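Piltix Backup Server: Installation Guide
Section 3. Preparing the host computer
Last revised March 15, 2021

3.1 Scope

This section covers the selection and preparation of a used desktop computer as a host for Piltix Backup Server. Installation of the server software is covered in Section 4. Enrollment of client computers is covered in Section 5.

A host runs unattended and is normally reached over the network. A monitor and keyboard are needed only until remote access is enabled in step 4.9.

3.2 Minimum requirements

Processor: 64-bit, two cores or more
Memory: 4 GB
System drive: 60 GB, solid state preferred
Backup drive: 400 GB, separate from the system drive
Network: wired Ethernet
Power: grounded outlet, battery backup unit recommended

Note: The system drive and the backup drive must be separate physical drives. Two partitions on a single drive will pass the installer check but are not supported.

Note: Wireless adapters are detected but disabled during installation. To enable one afterward, see Appendix C.

3.3 Sizing the backup drive

Piltix keeps one full copy of each client and a chain of changes behind it. The space required depends on how much data changes between runs.

1. On each client, add up the used space of the folders to be protected. Do not use the capacity of the drive.
2. Add the totals for all clients.
3. Double the result. This allows for the default retention period.
4. Compare the result with the usable capacity shown by the operating system. The capacity printed on the drive label is usually higher.

A group of clients with 190 GB of protected data requires 380 GB under this rule and fits on a drive of the minimum size. There is little room for growth in that case, and a larger drive should be used if more clients will be enrolled.

Video files, mail archives stored as a single file, and virtual machine disks change as a whole. Count these three times instead of twice.

3.4 Checking the hardware

Carry out this check before any data is placed on the host.

Caution: Shut down the computer and unplug the power cord before removing the side panel. Press the power button once after unplugging to discharge the power supply.

Caution: Touch bare metal on the chassis before handling any part, or wear a grounded wrist strap.

1. Lay the tower on its side on a firm, clean surface and remove the side panel.
2. Blow dust out of the fans and heatsink fins with compressed air. Hold the fan blades still while doing so.
3. Check that each memory module is fully seated and that both end clips are closed.
4. Check the capacitors for swollen tops or residue. Reject the computer if either is found.
5. Check that there is a free drive bay, a free SATA data connector, and a free SATA power connector for the backup drive.
6. Write down the service number from the outside of the case. It will be needed to find the correct firmware in 3.6.

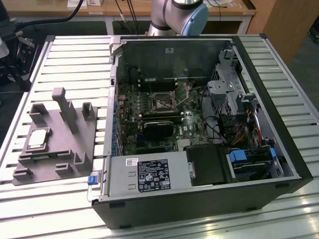
Archie Mowat: Does step 5 rule out an external drive? My spare desktop has one bay and the system drive is already in it. I would sooner plug in a USB enclosure than start moving brackets.

Reply from documentation: An external drive is permitted if it has its own power supply and stays connected at all times. Enclosures powered from the USB port are not supported. Set the drive type to "external, fixed" in step 4.4. If it is left at "removable," scheduled runs will wait for confirmation at the console.

3.5 Replacing parts

Most computers that fall short of 3.2 need only memory or a drive. Replacing the processor is seldom worthwhile. It is necessary when the installed processor is 32-bit only or is known to be faulty.

Memory

1. Open the clips at the ends of the slot.
2. Line up the notch in the module with the key in the slot.
3. Press down evenly until the clips close.
4. Where the board has paired slots, fill matching slots with modules of the same size. Refer to the computer manufacturer's manual for the pairing.

Processor

1. Confirm that the replacement appears on the manufacturer's list of supported processors for that board. A processor that fits the socket may still fail to start.
2. Remove the heatsink and clean off the old thermal compound.
3. Release the socket lever and raise the retention bracket.
4. Hold the processor by its edges. Match the corner marking on the processor to the marking on the socket.
5. Lower the processor straight down. Do not slide it or press on it.
6. Close the bracket and lock the lever.
7. Apply new thermal compound and refit the heatsink. Reconnect the fan before closing the case.

Caution: Do not touch the contacts in the socket. Bent contacts cannot be repaired reliably.

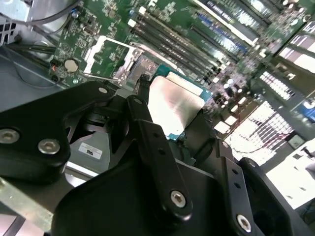

Backup drive

1. Fit the drive in the free bay with screws on both sides. A drive held on one side only will vibrate and may log read errors under load.
2. Connect the data cable to the lowest-numbered free SATA port.
3. Connect the power cable.
4. Refit the side panel before starting the computer. Airflow past the drives depends on the panel being in place.

3.6 Firmware settings

Update the firmware to the current release before changing any settings, as an update may restore the defaults.

1. Start the computer and enter firmware setup. The key is normally shown on the first screen.
2. Set the date and time. Backup schedules follow the host clock until network time is configured.
3. Set SATA operation to AHCI.
4. Set the behavior after power loss to "power on." On some models this is called "AC recovery."
5. Disable deep sleep.
6. Place the system drive first in the boot order and remove the network adapter from the list.
7. Disable the "no keyboard" error, if present. Otherwise the host may stop at startup once the keyboard is unplugged.
8. Save and exit.

3.7 Burn-in

1. Run the manufacturer's memory test for one complete pass.
2. Run the extended self-test on both drives.
3. Leave the computer running overnight with an operating system loaded.
4. Pull the power cord, wait 60 seconds, and plug it in again. The computer should start without any key being pressed.

If the computer does not start in step 4, return to 3.6, step 4. If the setting is already correct, replace the coin cell on the motherboard and repeat both the setting and the test.

Record the results on the host sheet (Form H-1) and keep it with the computer. Proceed to Section 4.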